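## Loading the dishwasher without the grumbling

I ran mine badly for years (half the plates came out with dried egg on them!) and then I finally changed a few habits in January. Now I hardly ever rewash anything.

- Scrape, don't rinse. A quick swipe with a spatula into the trash is plenty.
- Start with the bottom rack, and pull it out before you pick up a single dish. I used to reach in over the door and chip things.
- Plates stand up, dirty side toward the spray - and leave a gap if they're deep.
- Bowls go in at a slant so water doesn't pool in them.
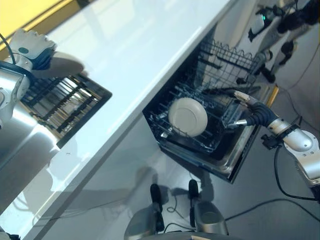
Big pans I still wash by hand, they hog too much room. And please clean the filter! I do mine every 7 days, usually while the coffee's brewing, and it takes roughly 19 seconds under the faucet with an old toothbrush. When a load is done I empty the bottom first, so drips from the cups up top don't land on dry plates.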